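## 4. Working next to the arm

I'll start with the bench, since that's where I spent most of my time. Alldale puts together small control units, and the job that was handed over to the arm is a dull one by anybody's standards: take a part from a tray, put it on a board, seat it between the pegs, go back for the next. Before the change, 4 people did this by hand on each shift. Now there is one arm and one person minding it, and the other three have moved along the line to testing and packing. I wanted to know what that felt like from where they stand, and whether what they told me matched what management at Gelholm (the parent firm) had written down about it.

My way in was Lorna Kinnear, who had been on hand assembly longer than anyone else I talked to. She let me sit beside her for most of December while she learned to mind the cell. I did a fair bit of fetching and carrying in return, and I think that got me better answers than my interview sheet did. Cameron Matheson, who set the cell up, gave me the simulation he'd used to plan the moves, and I ended up taking it into the canteen on a laptop and asking people to talk me through it (Figure 3).

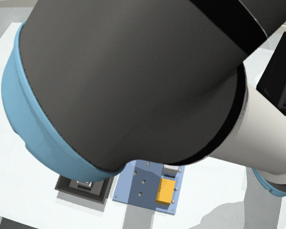 **Figure 3.** Rendered view from the simulated cell, with the arm over the blue board. The yellow and grey blocks are on the board and the tray is to its left.

What struck me in those canteen chats was how quickly people stopped talking about the robot and started talking about seeing. When you do the job by hand, your eyes are right over the work, and you shift your head without thinking. When you mind the arm, you look where it lets you look. Senga Skinner put it like this:

> "I used to know a part was in because I'd felt it go in. Now I'm waiting for the big lump to get out of my road so I can check."

She said "the big lump" quite fondly, I should add! But the point came up again and again, from people who liked the cell and people who couldn't stand it. Kenna Baxter told me she'd caught herself leaning right out to one side, every cycle, to get a look past the arm, and that her back had started to complain in a completely new place. The risk assessment had plenty on lifting and reach (both of which got better, and I don't want to skip over that) and nothing at all on leaning to look.

The second thing was pace. By hand, the four of them set a rhythm between themselves. Somebody would slow down to tell a story, somebody else would pick up the slack, and it evened out by tea break. The arm has its own rhythm and it doesn't do stories. I went through the shift sheets with Baltasar Echevarría, the production planner, and we found that the best week by hand had come to 2,788 finished boards, against 3,125 in the best week with the cell. That's a decent gain, and he was pleased with it. Lorna's view was that the gain was real but that she went home feeling she'd been watching television all day with somebody else holding the remote.

I don't want to make this sound gloomier than it was. Two of the people who moved to testing told me they wouldn't go back for any money - the work is more varied, they sit down more, and they get asked what they think. Kenna, who splits her week between testing and the cell, has started keeping a notebook of the stoppages, and Cameron now goes through it with her before he touches the program. She'd never had a say in how the bench was laid out before. So a bit of skill has gone out of the fingers and some of it has come back somewhere else, though it hasn't come back evenly, and it hasn't come back to everyone.

There's also the question of who gets blamed. With hand assembly a bad board could be traced to a pair of hands, and people were kind about it on the whole, as it was their turn next. With the cell, a bad board gets put down to "the minder" on the fault sheet, even when the minder only pressed start. Lorna raised this in her second week. The form was reworded after a month or so, and there's now a separate box for the program, but she remembers those first sheets very clearly and brought them up in all 3 of our recorded interviews. I come back to the fault sheets in Section 5, where I compare them with the ones used at the Briva site.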